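Teaching by hand: notes for the Plelluvstead talk

Slide 6. Say hello again to anyone who came in late, and have a sip of water before the folding part (I always forget and then croak through it).

So, we've talked about driving an arm from a distance, and now I'd like to spend a little while on the other way, where you simply hold the gripper yourself and do the job. Laundry is a lovely test of it, I think, because cloth never lies the same way twice! 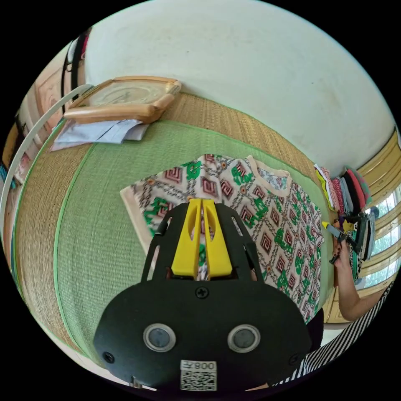
Hand-held gripper on a short-sleeved top, green mat.

Pause. Let people look at the fingers. Grigore Pîrvu will want to ask about grip force, so promise him two minutes at the end.

Now the bit I care about most. When you fold at home you pinch, tug, change your mind and pinch again, and we used to tidy all that away. At Drimby we kept it in, wobbles and all, and I do believe the robot is better for having seen us dither a bit.

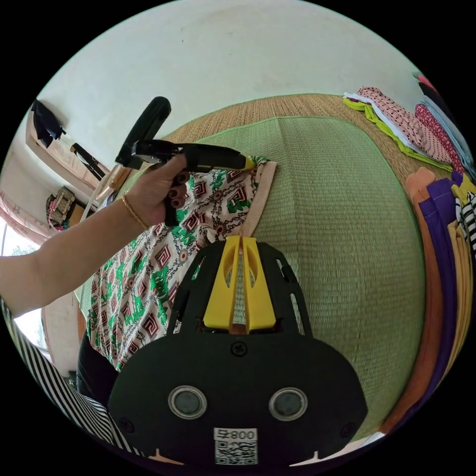 Collars are where new people slow down, bless them, and I tell them to take as long as they like. We ask for 16 folds before a tea break. Thank Grigore Ardeleanu here, then on to the Barbu results.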